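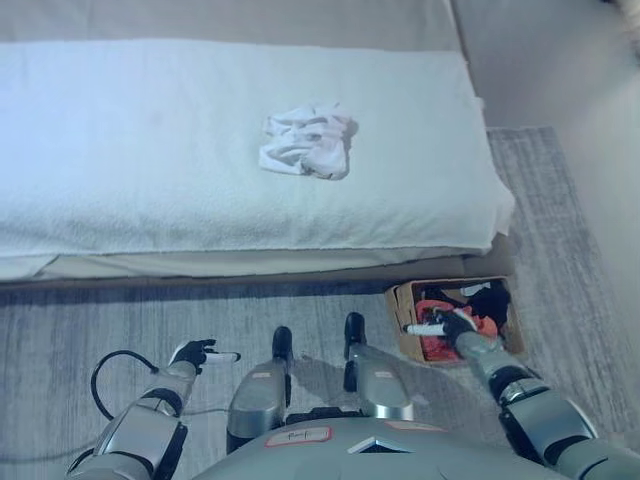
*A cardboard box of fabric beside the bed, with one small white cloth still on the towel.*

The sorting box has a lot of believers. You put an open carton next to the bed, drop in whatever cloth is lying around, and the room is supposed to be tidy. I have my doubts.

Look at what ends up in one. Red-orange, black, a bit of white, all in a jumble. The bed looks better, I'll grant that. But the mess has only moved down to the rug, and now you have to dig for it.

Emiko Sakai, who runs the Helmy home-organizing class I sat through in April, swears by the method. Her handout says a household owns 1,053 pieces of cloth, down to the last dish rag. I asked where the number came from and got a smile. She also wants a towel spread over the mattress as a "work surface," and I have tried that too. A white sock on a white towel is a fine way to lose a sock -- I did it twice in one evening.

My mother folded on the bed and carried each stack straight to the drawer. It took her longer. She also knew where her washcloths were.

If a box works for you, keep it. Just give it a day when it has to be empty. Mine sat by the bed for most of a winter, and when I got to the bottom I found a pillowcase I had already replaced.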